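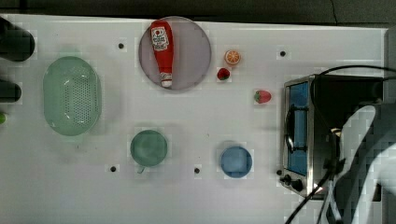

Incidencia 248 – El planificador de agarres duplica objetos al fusionar las vistas
Componente: percepción / fusión de poses
Proyecto: Cekgate
Estado: resuelta, pendiente de pasar a la rama estable
Abierta por: Merja Jääskeläinen
Asignada a: Andri Strebel

Descripción inicial (Merja)

Con la versión de enero del nodo de fusión, la escena de cocina da objetos de más. El colador verde sale dos veces en la lista de colisiones, y la botella de kétchup aparece una vez tumbada sobre el plato y otra desplazada hacia el hornillo, como un fantasma. El planificador se lo cree todo, claro, y rechaza casi cualquier trayectoria hacia la taza verde porque considera que la zona está ocupada.

Pasos para reproducirlo:
1. Arrancar el nodo de fusión con la configuración por defecto de la celda Trenau.
2. Esperar a que publiquen todas las cámaras.
3. Pedir un plan de agarre para la taza verde.
4. Mirar la lista de objetos de colisión en el visor.

Esperado: una entrada por objeto.
Obtenido: entradas duplicadas y el mensaje «goal region in collision».

Si lanzo una sola vista, cualquiera, no falla. Eso me hace pensar que la detección está bien y que el lío viene después.

Andri, 9:40

¡Qué fallo más bonito! Lo he reproducido a la primera, que ya es una alegría comparado con los de la semana pasada. He grabado las poses que entran en el nodo y las que salen. Las de entrada son buenas. En la salida, el duplicado de la botella está separado del original 20 mm, siempre en la misma dirección, y eso no es ruido: el ruido bailaría.

Primera sospecha, la calibración extrínseca. Voy a repetirla antes de tocar código.

Andri, 11:15

Calibración repetida y el desfase sigue clavado. Descartada.

Siguiente idea: las marcas de tiempo. El nodo empareja cada detección con la transformación de la pinza más cercana en el tiempo, y con el brazo parado daría igual, pero Merja pide el plan justo al acabar el acercamiento. Si una vista llega tarde, se fusiona con una pose del brazo que ya no toca.

Merja, 11:32

Tiene sentido, aunque yo también lo he visto con el brazo quieto. Te paso el registro:

[fusion] view=wrist obj=colander score=ok assoc=NEW
[fusion] view=top obj=colander score=ok assoc=NEW
[fusion] association gate rejected, creating instance

Fíjate en la tercera línea. Debería asociar el colador con el que ya existe y lo rechaza.

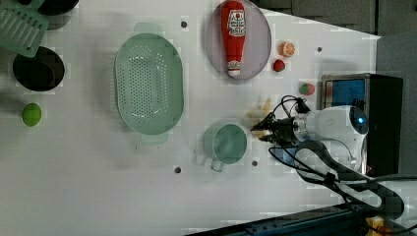
Andri, 12:05

Merja, eres la mejor, era eso. He seguido la pista de la puerta de asociación y el umbral se compara en metros con una distancia que ahora llega en otra escala. Cuando cambiamos a la biblioteca de geometría de Hyvönen, la función pasó a devolver la distancia al cuadrado. El nodo sigue comparándola con el umbral normalizado de antes, que se recalcula con el tamaño del objeto, y en los objetos grandes o alargados la puerta se cierra demasiado pronto. Por eso caen el colador y la botella, y las frutas pequeñas no. Me encanta cuando un síntoma raro encaja entero.

Lo de las marcas de tiempo también es real, pero es otro problema. Lo dejo anotado y abro una incidencia aparte.

Cambio propuesto en association_gate:
– usar la distancia euclídea explícita, con la unidad en el nombre de la variable
– eliminar la normalización por tamaño, que era un parche antiguo
– añadir una prueba con 2 vistas y un objeto ovalado

Merja, 14:20

Probado en la celda con la rama de Andri. El colador sale una vez, la botella también, y el plan hacia la taza se calcula sin protestar. ¡Y bastante más rápido! Con menos geometría falsa, el planificador ya no se pasa el rato buscando rodeos.

Me queda una duda con la taza. En la vista lateral la pose sale girada respecto a la cenital, y la lista se queda con la última que llega. No duplica nada, pero el eje del asa puede saltar de una iteración a otra.
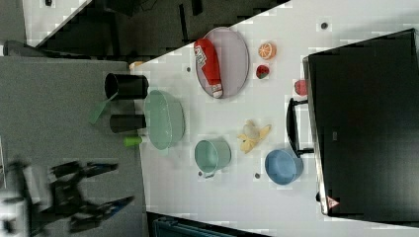 Vista lateral de la celda, adjunta para comparar las poses con la cenital.

Andri, 15:10

Lo del asa lo veo. La detección lateral se queda a veces con la simetría equivocada, porque el modelo de la taza está marcado como simétrico en el catálogo de Brultska y el asa no cuenta. Le he quitado la marca en local y el eje se estabiliza. Subo el cambio en el mismo parche, es una línea:

mug_green:
 symmetric: false

Merja, ¿puedes repasar el resto del catálogo cuando tengas un hueco? Sospecho que el colador está igual, por las asas cortas de los extremos, aunque ahí el giro de media vuelta sí nos vale.

Merja, 16:45

Repasado. El colador lo dejo con simetría de orden 2 y el plato ovalado también. La botella estaba bien. Las pruebas pasan en local y en el servidor.

Apruebo el parche. Falta fusionarlo con la rama estable – lo hago el miércoles, cuando Andri tenga lista la incidencia de las marcas de tiempo, y así recompilamos una sola vez. Hasta entonces, quien use la celda Trenau debe arrancar con la rama fix-association-gate y borrar antes la caché de objetos, que conserva los duplicados antiguos.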